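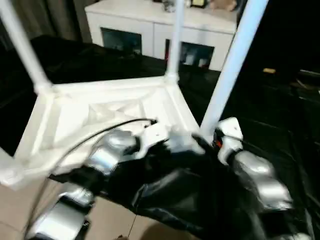

White plastic stool, underside of the seat, showing the triangular ribs molded into the recess.

The Stedine quarry line was laid to a gauge of 700 mm, a figure that suited neither of the builders first asked to tender. Both offered stock designs for 600 mm with the wheels moved outward on longer axles, and both were turned down. The order went to the Trorneck works, which had no narrow gauge catalog at all and drew the engines from a clean sheet. Three were delivered. The last of them, Vídalín, is the only one with its original frames, and it has been under overhaul at the Cledow shed for most of the time it has been there.

The class is an 0-6-0 side tank with outside frames and inside valve gear. The outside frames were chosen for firebox width. On so narrow a gauge an inside-framed engine must either put the grate above the frames, which raises the boiler, or squeeze it between them, which starves it of air. Trorneck set the frames outside the wheels and let the firebox down between the second and third axles. The boiler center line came out low enough to pass under the loading chute at the upper quarry with the chimney in one piece. The grate is short as a result, and the fireman has to work it little and often.

Tractive effort was never the difficulty. The ruling grade is 1 in 27, against the loaded trains on the return from the harbor with coal, and the engines could start a full rake on it in dry weather. Flange wear was another matter. The middle axle was fitted with flangeless tires after the first winter, and side play on the trailing axle was increased at the same overhaul. Drivers' reports after that complain mainly of the injectors.

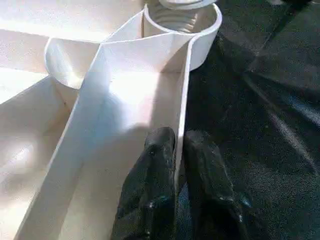

The frames themselves are the most unusual part of the design. Each is a single plate, 1000 mm deep at the firebox and cut away sharply ahead of it, with cast stretchers bolted between. Eyvindur Snorradóttir, who has charge of the overhaul, considers the stretchers better than the plates. They are open boxes, cast without a top, with thin walls dividing one compartment from the next in much the same way as the white plastic molding in the photograph. A wall of this kind resists racking well for its weight, but it has no reserve against a local blow, and the leading stretcher on Vídalín was cracked across one wall where a brake hanger had been striking it. The repair was made by metal stitching. Welding was ruled out on account of the iron, which is high in phosphorus and was found to be porous near the bolt holes.

The boiler was the larger expense. The original was condemned in 2000 and the replacement follows its outside dimensions exactly, with a welded steel firebox in place of the copper one. Working pressure is unchanged. The dome has been reused, as have the regulator body and the smokebox door ring, the last of these after skimming.

Valve setting was completed in March. Lead is equal front and back on the left-hand cylinder and slightly heavy at the back on the right, a discrepancy that appears on the works drawing as well and has been left alone. The side tanks are still off, pending new baffles, and the engine stands over the pit on the second road with its coupling rods down.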